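Handout 3, April 2024
Shared workshop evening course: building an arm you can afford
Notes by Anqi Bai

## Simulate first, but don't trust it

Most of you arrived wanting to bolt something together tonight. We'll spend this session in the simulator instead, and I'd like you to go in with low expectations. A simulator tells you whether a plan is silly. It's poor at telling you whether a plan is good.

The forum for the Flinis controller has 468 posts under "works in sim." Read a few before next time and see how many go on to mention a real bench.

The task for the Petisska build is small: bring the closed fingers down to the black ribbed part, with the dark blocks left where they are. The blocks stand in for the clutter on our own bench, which has never once been clear.

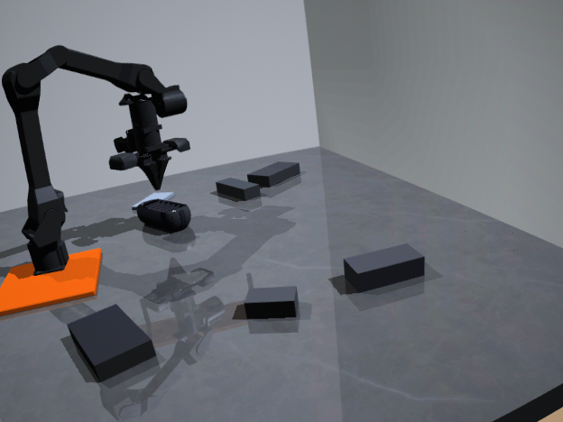 ## What the model leaves out

Go through this list with your own build in mind.

- **Cable drag.** Our first wiring loom pulled the wrist sideways every time the elbow folded. The model has no loom, so the wrist behaves.
- **Base flex.** In the simulator the orange plate is as stiff as you say it is. Recep Öztürkmen clamped our real one to the old door we use as a bench and measured 3 mm of movement at the fingertips when the arm was stretched out.
- **Backlash.** The Nadow gearboxes are cheap, and you can feel why if you hold the output and wiggle it. Type in a value if you like, but it'll be wrong by the end of the month.
- **Friction.** Everyone copies the default. Please don't tell me you tuned it unless you wrote down what you tried.

Then there's clearance. People look at one view, see daylight between the gripper and the nearest block, and call the path safe. Check from a second angle, and check the whole gripper. The side parts stick out well past the fingers, and on our bench those are what hit things first. Shadows and reflections on a shiny tabletop look convincing but don't measure anything – print the distances.

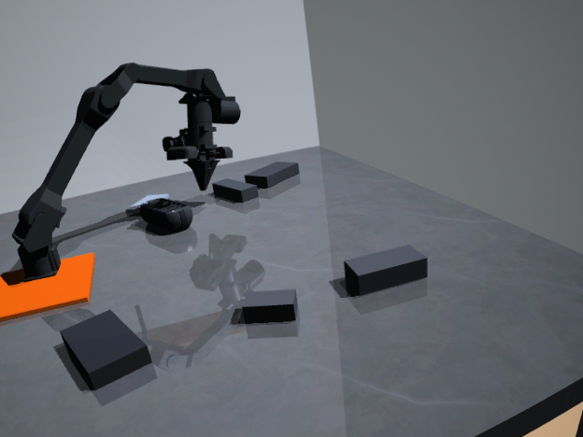

*Fig. 2. Fingers closed above the table, with two blocks close to the tips.*

Now the approach itself. Recep's script ran 175 descents with the part shifted a little each time, and 139 of them ended inside the tolerance we'd set. Some of you will want to call that a success rate. I'd call it a score in a game where we also wrote the rules. We picked the shifts, and we picked the tolerance on an evening when we wanted to go home.
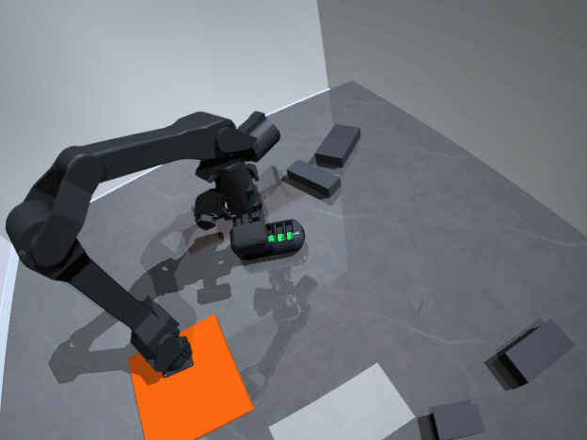 What I do take from those runs is the list of failures. Nearly all came when the part was turned so that the wrist had to roll close to its limit, and I'd expect the real joint to do worse there – the Hafþórsson bracket takes away a few more degrees that the model still allows.

## Before next session

1. Run the descent ten times with your own shifts. Keep the bad ones.
2. Measure the real wrist limits by hand, power off, and put them in the joint file.
3. Add one thing from the list above to your model and note what changed, even if it's nothing.
4. Bring safety glasses and two clamps. The workshop clamps are all on the door.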